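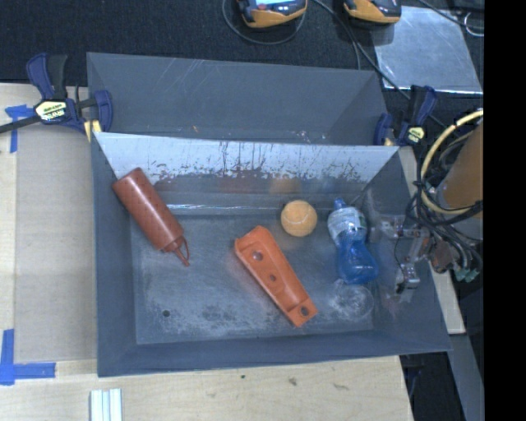
Payback period, and where it misleads

December 30, 2022

Year end is when I go back over the spreadsheets I built for other people, and one of them has been bothering me since May. Pridero, the packaging shop I do part-time bookkeeping for, was choosing between two label printers. Benedito Lins, who runs the place, wanted the one that paid for itself sooner. I wanted to discount the cash flows first. We argued over it for most of an afternoon.

The payback method adds up the expected savings month by month until they equal the purchase price. The first printer cost $1,589 and the second $2,723. On Benedito's numbers the cheaper one got its money back well before the other, and for him that settled it.

Payback has two known faults. It ignores when the savings arrive inside the window, and it ignores everything after the window closes. The second fault mattered more in this case. The cheaper printer was rated for a shorter life, and its savings stopped about when the other one's were getting started. I ran both over 60 months, with one replacement of the cheaper unit partway through and no resale value for either. Net present value favored the expensive printer at every discount rate I thought was defensible.

Choosing the rate

A company the size of Pridero has no beta and no traded debt, so the textbook cost of capital is mostly guesswork. I started from the rate on the shop's bank line, after tax, and added around 6 points for the owner's own money being at risk. Apinya Klinhom, who read a draft of this post, thinks the premium is too low for a firm with one large customer. She may be right. I raised it and the ranking held, though the gap got narrow.

What I would not do is pick a single rate and report a single answer. A small table with the rate across the top and the monthly savings down the side takes ten minutes and shows which input is doing the work. For the printers it was the savings estimate. The rate hardly moved anything by comparison.

What I got wrong

I left out working capital. The expensive printer takes label stock in larger rolls, and the supplier, Dindberg, has a minimum order on those. That ties up cash on the first day and gives it back only when the machine is retired. It should have been a line in month zero and a second line at the end. Adding it trims the advantage – enough to notice, too little to reverse the choice.

Benedito bought the cheaper printer anyway. He had the cash for that one and did not want to draw on the line. Capital rationing is a legitimate constraint, and my model had no row for it. The revised sheet does, next to the stock deposit, and I will use it for the Pondville lease in the new year.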